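Visit report: the prep kitchen at Atthorpe

Our group went to Atthorpe on Monday to see how a ready-meal kitchen is bringing robot arms into its portioning and mixing work. The company is Brernasex. It makes chilled rice bowls and cold salads for office canteens and two hospitals in the area. Most of us on the trip run or supply kitchens of our own, so the questions were mainly practical ones.

We arrived at 8 a.m. and signed in at the side entrance. Hairnets, coats and shoe covers were handed out, and watches and rings went into a locker. The early shift had started long before us. Veikko Koskela, the production manager, met us in the corridor and took us through in one group.

The first stop was the main portioning line, which is still worked by hand. People stand on both sides of a belt with a scoop and a scale. A standard order is 1,000 bowls, and the rice station is the one that wears people out. The motion is the same all morning: reach, scoop, level, tip. Koskela said the rice station used to be a full-shift posting. It now rotates every hour, and the company wants to take people off it for good.

From there we went to the trial room, where the arms are taught their tasks before anything moves to the floor. Work is done on plain white tables with tall panels behind them. The tasks are small. Pick up a cup, pour it into a bowl, put the cup down, and do it again with the cup in a different spot.
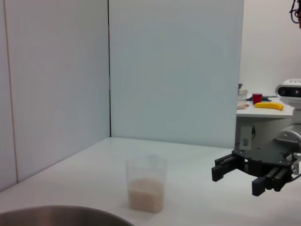

A cup of uncooked rice on the work table, with the steel bowl at left and the gripper at right.

Dry rice is used for the training work. It pours differently from the cooked product, and one of our group asked if that made the exercise pointless. The answer was that the arm first has to learn to hold a cup without crushing it and to find the bowl wherever it has been set. Cooked rice sticks and clumps and is treated as a separate problem. They have not solved it yet, and they said so plainly.

Each task is run 100 times before the team decides if it is good enough to show the line supervisors. The supervisors then have a say. They turned down the first pouring routine for being too slow, and they asked for the arm to stop fully when a person reaches across the table. Both changes were made.

The part I found most useful was the talk about jobs. Brernasex started by asking line workers who wanted to learn to run the arms. The training takes place in paid hours. Those who finish it move up one pay grade and spend part of the week in the trial room and the rest on the line. Their work there is setting up the table, starting the run, watching it, noting what went wrong and resetting. Several told us it is easier on the shoulders and harder on the head. One woman said she goes home less sore but thinks about the work more in the evening.

There are worries as well. The night shift is smaller than it was, and people have noticed. Management says the reduction came from retirements and that no one has been let go because of the arms. We were not shown figures for this. A worker we spoke to at the coffee machine wanted that promise in writing. The staff newsletter, which is pinned up by the lockers, says talks on the subject are still open.

Cleaning also came up. A scoop goes in the dishwasher and an arm does not. Anything placed over open food on the line will need a washable cover, and the cover has to come off and go back on within the time allowed between batches. The supplier, Ene, has offered a cover that the kitchen is still testing. In the trial room the question is put off for now, as nothing made there is eaten.

We spent the last part of the visit at the mixing task. The large bowls are the heaviest thing handled on the line, and people lean over them for long stretches to stir and scrape. Moving that reach to an arm is the change the workers asked for most in the company's own survey.
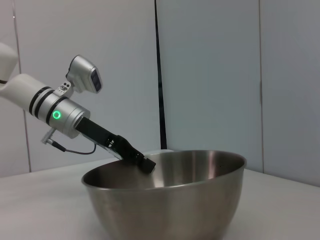 Koskela remarked that he would give up every other task on the list to get this one right, and that the back complaints at the mixing station were why he agreed to the project in the first place. He added that he does not expect it on the floor before next year, and that the people now at the station will be the ones to decide when it is ready.

The visit ended with lunch in the canteen, which was one of the rice bowls from the line. The company plans to open the trial room to groups again once the cover tests are finished. Our next trip is to the bakery at Basum, where the question is packing and not portioning. Places are limited and names should be sent to the office by the end of the month. Bring flat shoes, as the bakery does not lend them.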